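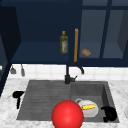 Ceton Teleop Kit, by Plesero

Ceton lets you teach a task by doing it, badly at first, in a kitchen you don't have to mop. Drive the hand remotely and practice on the awkward stuff, like an ear of corn lying on a tipped mug in the sink. Save the good runs. Delete the rest before your boss logs in.

Includes 5 kitchen layouts, 3 seats and one hand controller. Works with Nisus 4 and up. Wrist stamina sold separately.

Updated 9/5/19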